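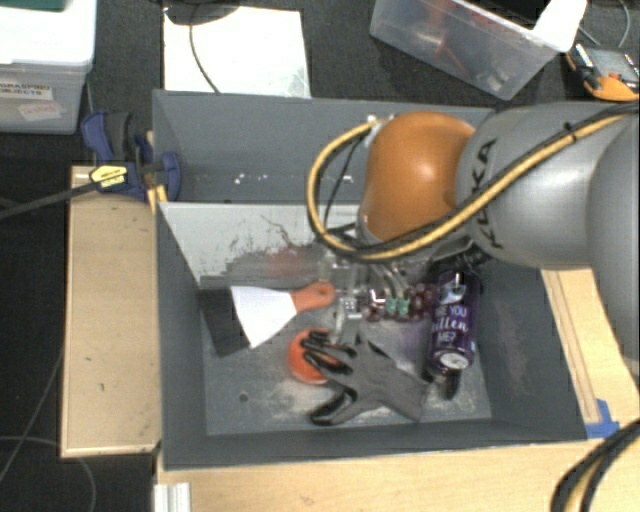 The bin, mid-afternoon. Glove on top of the ball, grapes under the gripper.

Fourth week of October on the grasping data, and I'm less of a believer than I was in the first. Kwesi Ackah came by after lunch with the new total, 2,910 attempts logged, and said it the way people read out a fundraising thermometer. I asked how many of those were different from each other. He said that was what the learning was for. We have had this conversation before.

My complaint is the same one I wrote down last week. The arm goes in, picks at something, the log gets its line, we go again. Every so often one of us reaches over and stirs the pile and we call that a new arrangement. But I know my own hands by now. I put the scraper down flat with the blade to the left because that's how I put a scraper down. I drop the glove last because it's soft and I don't have to think about it. If the model learns anything from me it will be that gloves live on top of things.

Ukau wants 200 more with the glove before they'll look at the results. I wrote back asking what counts as a success on a glove, since you can lift one by a fingertip and lose it half a second later. The reply was a link to the same document I was asking about. I've decided a success is when it's still held at the top of the lift, and I've told Kwesi, and he has told Dreltlow, so I suppose it's now policy.

The grapes bother me more. They're one bunch, dark red, shiny, and the overhead light lands on them a little differently every time the arm moves. Dirkovero's write-up claims their training set covers "everyday household items," and I went through the list tonight: 236 items, and a good third of them are boxes. Of course it works on boxes. I would like to see it do the putty knife lying flat on the floor of the bin with nothing to get a finger under.

The can with the kitten joke on it came from Kwesi. He thinks printed text is good variety for the vision side. Maybe. To me it's a cylinder, and we have had plenty of cylinders.

I asked if we could spend 2 days having someone else load the bin, someone from the Ansari side who doesn't care how it comes out. He said he'd think about it, meaning no until the count is higher. I'm going to bring it up again at ten tomorrow, and in the meantime I'll load left-handed with my eyes shut and put that in the notes column. Must also ask who changed the labels in the log from "slip" to "partial." I didn't, and they are not the same thing.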